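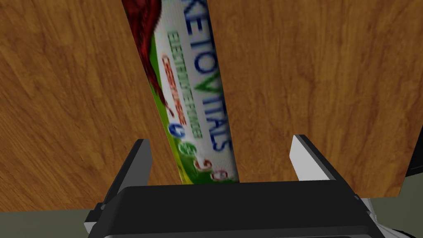 Toothpaste box on a wooden surface, rendered.

1/ Aveletti has started showing a browser choice screen on its tablets during first setup. It comes with the September firmware and appears after the language and network pages, before the account sign-in.

2/ The list has 11 browsers. Order is random on each device and stays fixed until a factory reset. I reset the same tablet 16 times to check and got a different first entry on most runs.

3/ No entry is ticked in advance. The Next button stays grey until you pick one. There is no skip, and going back to the network page does not get you round it.

4/ Your pick is downloaded straight away and set as the default for web links. The built-in browser stays installed. It can be disabled under Apps, but the system help pages still open in it.

5/ Tablets already in use get the screen once, at the first restart after the update. Tormod Berge reports that his kept its old default until he had restarted it a second time. I have not been able to repeat that.

6/ Managed devices are handled separately. If a management profile names a browser, the screen is not shown. If the profile leaves the field blank, it is. Lingyun Ren looks after 1379 tablets in the Prurnham schools and had to fill in that field before the rollout.

7/ Search engine choice is not part of this. Each browser keeps its own default and asks, or doesn't, when first opened.

8/ Build number to look for is 2296 or later, under Settings > About > Firmware. Earlier September builds have the new setup pages but no browser list.

9/ Still unclear: whether the Molurik models get it. Their firmware is on a separate branch and the release notes don't mention them. I've asked support and will add the reply to this thread.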